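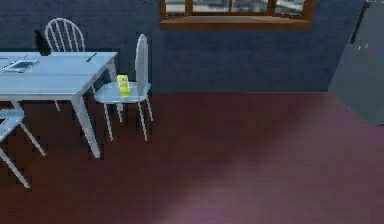
White dining table and chairs, computer render.

How to set up a spoiler-safe episode log for a streaming documentary series

Updated 1 May 2020

These steps apply to any true crime or reality series released as a full season in one drop. They assume a spreadsheet program and a Vetico account on the free tier, which allows 100 entries per list.

1. Create a sheet with four columns: episode, timestamp, person or event, status. Format the timestamp column as plain text. If it is left on automatic, 4:10 will be read as a time of day.

2. Enter the episode titles from the streaming service's own menu. Do not copy them from a fan wiki. Wiki titles often carry a subtitle that gives away the outcome.

3. Set the status column to accept only three values: claimed, confirmed, disputed. Documentary subjects contradict one another, and a statement made in episode one may be withdrawn by the finale. Mark everything as claimed on first viewing.

4. Log after each episode. Pausing to type adds up to 40 minutes over a typical season.

5. Mute the series title and the names of the main participants on your social accounts before starting. Include common misspellings and the hashtag form — most filters treat these as separate terms.

6. When the season is finished, export the sheet as CSV and import it to Vetico under Lists, then Import. Notes longer than 3,000 characters are truncated without warning, so split them first.

7. Set list visibility to Followers. Public lists appear in search with the first row showing.

Reunion and follow-up specials

Log these on a second sheet. Numbering them as an extra episode breaks the sort order if the service later adds a second season, as happened with Drondusham in March.

Dubbed and subtitled releases

For series such as Riihimäki, record timestamps from the original-language version. The dubbed cut may have a different recap length, and every later entry will be off by the same amount. Add the offset in a fifth column if you are sharing the log with someone watching the dub.

Import error 4 means a blank row. Delete it and export again.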